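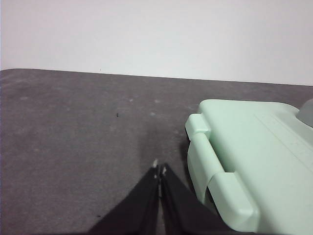 **Felt-type bench mat vs bare top for plastic cases: lint and marking**

August 2025

**dirnstead_bench**

I keep a charcoal grey mat on the bench for handling moulded cases. It has a soft, slightly fuzzy face. The purpose is to stop gloss plastic from scuffing. The cost is that every pale fleck shows, and the flecks migrate to the case rims. The case in the photo is pastel green, so on that one the dark specks are the concern.

Current routine is a lint roller before each job and a vacuum with a brush head once a month. The roller lifts the surface fluff but seems to raise new fibre as well. Has anyone found a better covering, or a better way of cleaning this one?

**Killow6**

Stop rolling it. Adhesive sheets pull fibres out of a napped surface and you end up with more loose material than you began with. Use a rubber squeegee, one direction only, working towards the front edge. Collect at the edge with the vacuum.

**ohmsandends**

Disagree with Killow6 in part. It depends on the tack of the roller. Low-tack sheets are fine on a dense mat. The cheap high-tack ones are the problem.

I would question the mat itself. I went to a smooth silicone sheet, 2 mm thick, and have not had a lint problem since. Grey, matte, wipes down with a damp cloth.

**dirnstead_bench**

Tried silicone in March. It grips. If a case is slid sideways it catches on the lower edge, and the handle side kicks up. Felt lets the case slide, and I move things by sliding them.

**Skesik_rd**

Silicone also attracts dust. It just shows less of it if the colour is a close match. Wipe it with a white cloth and look at the cloth.

**ohmsandends**

It does attract dust. It also releases it with one wipe. Felt does not.

**Skesik_rd**

Fair, but one wipe with a damp cloth means waiting for the sheet to dry before the next piece goes down. On a busy bench that matters.

**freiwheel**

Two separate questions are being mixed here.

1. Scuffing. Any covering softer than the plastic will do, provided there is no grit in it. A napped mat holds grit below the surface, where the roller can't reach it. That is worse than a bare laminate top that gets wiped.
2. Visible lint. Cosmetic. Wipe the case at the end of the job.

If I had to keep the felt I would own two and swap them. One on the bench, one washed and hung. Mine are Frei mats, cut from the roll at 1000 x 300. Cold wash, no softener, dried flat if you have the room. They shrink a little the first time, so wash before cutting to final size.

**Killow6**

Agree on washing. Don't agree on the bare top. One grain of grit on a hard surface has nowhere to go but into the plastic. In a soft mat it sinks.

**freiwheel**

It sinks until something heavy is set down on it.

**dirnstead_bench**

These cases are not heavy. The weak area on them, going by past jobs, is the rim and any raised seam along the top, and those only touch the mat when the case is turned over to get at the base. I could put a microfibre cloth down for that step and leave the mat alone.

**ohmsandends**

Do that. Fold it double so the seam isn't carrying the load. A light-coloured cloth, so you can see what is on it.

**Skesik_rd**

Also check the wall behind the bench. If it's painted and the bench sits hard against it, fluff collects along the join and drifts back out whenever a door opens. I run the crevice tool along that line before doing the mat. Order matters: wall line first, then mat, then case.

**dirnstead_bench**

I have not been doing the wall line. Ordering a second mat and a squeegee. I'll run the squeegee on one and low-tack sheets on the other for six weeks and post which one has the worse pile.

**Killow6**

Weigh the mats before and after, dry. Pile condition by eye is not worth much.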